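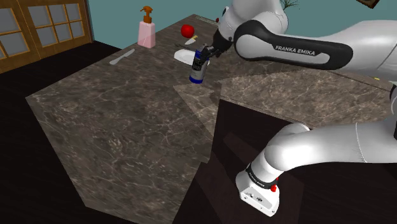 **Goalie rotation in U9 — does your association still make every kid take a turn?**

**rinkside_mum** · 11/18/23

First year in U9 for us and first year on a team with a full-time approach to nets. At the parent meeting in Drisevness the coach said every player would take a turn in goal until the Christmas break, then the kids who liked it could put their hand up. Fine by me. My son hated his turn but he did it and got over it.

Now we've been told that one boy will play goal for all remaining league games before the break, and the rest of the team will only rotate in exhibition games. The reason given was that he'd already done the clinic at the Doreck arena, which cost his family $148, and that the others "weren't showing interest."

I don't have a kid who wants to be in net. I just think if you say you're going to rotate you should rotate. There are two girls on the team who haven't had a single turn yet and one of them has asked. Is this normal? Do I bring it up or leave it?

---

**leftshot72**

Normal enough. Our coach in Gorkine did the same thing last season. By November there's usually one kid who wants it and a bunch who dread it, and you can lose half a practice getting pads on and off a crying eight-year-old.

I'd leave it unless the girl's parents want to raise it. It's their kid who's being skipped.

---

**pylon_parent**

Disagree with the above. If the association has a written rotation rule for U9 then the coach doesn't get to drop it partway through. Ours does have one, and it says no player can play goal in back-to-back games until everyone willing has had a turn. Look on your association's website under coaching policies, or ask the division manager.

"Willing" is the word that matters. The girl who asked is willing.

---

**rinkside_mum**

I looked. There's a page that says rotation is "strongly encouraged" in U9 and nothing about how long. So he's not breaking a rule as far as I can tell.

@leftshot72 I get that, but her mum is new to hockey and told me in the lobby she didn't want to make waves. I said I'd ask around, so I'm asking around.

---

**benchdoor**

I coach U9 in Palacios and I'll give you the other side.

I rotate all season. It's a pain. We have one set of association pads and they fit perhaps half the team. The small kids can't move in them and the tall ones have their thighs hanging out. I send the bag home with the next goalie after each game, and at least twice a year it doesn't come back to the next one and I'm driving across town to get it.

Even so, I'd never lock in one kid at that age. I had a player who didn't try it until February, asked if he could go again, and has played goal ever since. He was the last name on my list. If I'd picked somebody in November he wouldn't have had the chance.

On the clinic, I tell parents up front that paying for goalie coaching doesn't get anybody extra games. It's better to say it in September than to have to say it later.

---

**leftshot72**

Fair, but you're describing what works when the coach has time to drive around after a gear bag. Ours has three kids on three teams. He picked a goalie, the goalie was happy, everybody else got to skate. We had a good year.

---

**pylon_parent**

Did everybody else get asked, though? "Everybody was happy" is usually what the people who got what they wanted say.

---

**leftshot72**

Yes, they got asked. In the dressing room, hands up. One hand went up. I was there tying skates.

---

**zamboni_left**

A hands-up vote with eight-year-olds isn't worth much. They look at what the loudest kid is doing. Ours were asked one at a time while they came off the ice and four of them said yes who'd kept quiet in the room.

---

**creasecrasher_dad**

I'm the parent of a kid like the one in the original post (different town, no connection). Mine has wanted to be a goalie since he was five. We do the extra sessions and pay for them ourselves, and the drive is 72 km each way. He still sat out of net most of last season because of rotation, and he was miserable about it. We didn't complain because those were the rules.

So I'd ask people to go easy on the other family. They may not have asked for this. It could be the coach wanting to win a few games before the break and the clinic is the excuse he came up with.

That said, he was better off for playing out. His skating was behind and he'd never have worked on it if he'd been in pads every game. I wouldn't have admitted that at the time.

---

**rinkside_mum**

No issue at all with the boy or his parents, they're lovely. I should have said that in the first post.

The winning part may be right. We lost 8–1 a few weeks ago with one of the nervous kids in net, and the email about the change came soon after.

---

**benchdoor**

Then that's what I'd ask him about. Don't accuse, just say you've heard one of the kids would like a turn and could she have one before the break. Most coaches at this level are parents who got talked into it in June. He might not know she asked. Kids will tell an assistant or the parent at the gate and it goes no further.

Email the team manager and let it go through them. Wait a day after a game before you send it.

---

**pylon_parent**

I'd still copy the division manager. Keeps it in writing.

---

**benchdoor**

Please don't, not on the first email. Once that happens the coach stops talking to you and starts covering himself. If he says no and gives no reason, sure, go up the ladder.

---

**zamboni_left**

Agree with benchdoor on this one. Also check whether there's a second set of pads at the association. Half the time the holdup is that the regular kid has his own gear at home and the association bag has gone missing, so it's easier to keep playing the one who shows up dressed. Ours was in the equipment room under a pile of practice pinnies for two months.

---

**rinkside_mum**

Okay, talked to the girl's mum after practice and she's fine with me mentioning it as long as I don't make it a big thing. I've emailed the manager with just the one question and nothing about the policy.

Manager wrote back already. The coach hadn't heard she was interested. She's down for the second game of the next home weekend, and he's going to ask the others one at a time. The other girl too. No word yet on whether the boy still gets the rest of the league games, and I didn't push.

She does need a catching glove. The one in the team bag is for the wrong hand — she catches with her right. If anybody near Drisevness has a youth full-right glove they'd lend out or sell cheap, send me a message.

---

**creasecrasher_dad**

We have one from when my older one tried it. Laces need redoing on the pocket but it closes fine. I'll message you.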